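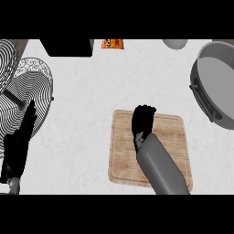

If you are going to let a two-armed helper loose in your kitchen, even a pretend kitchen on a computer, the best thing you can do first is write down some house rules and stick to them. I have been keeping mine since February, when I began trying out kitchen routines on the simulator before letting Arik near our real counters at Prurthorpe (Arik is the robot, and yes, we talk about it like one of the family). My very first rule is about elbow room. Keep the middle of the counter for the job and push everything else out to the edges, the way the wire basket sits well over to the left and the big gray pot off to the right, with bare marble on either side of the cutting board. You would do the same for a child learning to cook, and it works just as nicely for a machine!

Tip: One hand, one place. I like each hand to have its own spot to work in, and I ask for a full stop before the two trade sides. It feels slow at first, but you get used to it, and I find I can follow what is going on over a cup of coffee.

Tip: Turn handles inward. My grandmother drummed this into me for stove safety, and it goes double when a forearm is coming in from the front of the counter. A loop handle sticking out over the edge is just asking to be snagged.

Tip: Leave 3 inches between anything breakable and the path of an arm. Glass jars go in the cupboard, full stop. I lost a lovely honey pot learning that one.

Tip: Flat hands on boards. When a hand comes down on a cutting board I want it slow and gentle, and I want a damp dish towel underneath so the board can't skate away. No knives on the counter until the whole routine has gone through cleanly 200 times on the computer. My neighbors think that's fussy, and at Rutherford they ask for 300, so I feel I am being quite relaxed!

Tip: Keep a notebook. Mine is a plain school one, and as of last week it has 1,754 practice runs in it - date, what was on the counter, what went wrong. Write down the dull ones too, please. I once spent a whole evening hunting for a problem that came down to a bowl I had moved and never noted.

Tip: Know where the stop button is, and put it where you can reach it with floury hands. Ours is by the bread bin. Everybody who comes into the kitchen gets shown it before they get a cookie.

Print this page
E-mail this page to a friend

Related tips:
Wiping down grippers without soaking the joints
Kasar counter mats: do they really stay put?
Getting marks off marble
Labeling shelves so people and robots can both find the rice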